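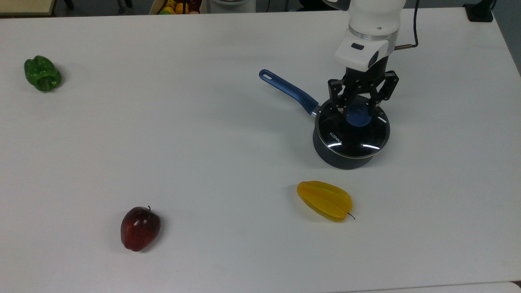 Harish Nishad asked that the lid knob be checked for tightness before the handle, as a turning knob is the more common fault. Agreed; order amended.

1. Lid knob secure. Pass.
2. Handle firm at collar. Pass.
3. Glass lid free of chips at rim. Refer to B. Hennessy.
4. Handle turned away from table edge. Comment: remind all staff at Abera.
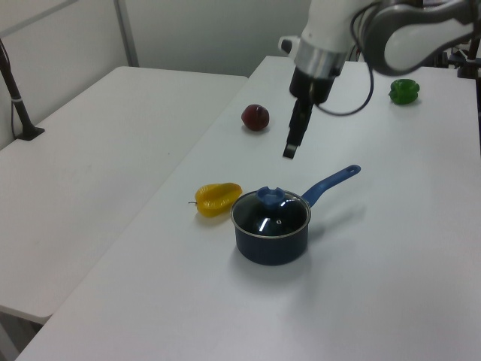 Kitchen Safety Checklist, Issue 66, p. 2

5. Produce kept clear of heated cookware. Comment: use a separate tray.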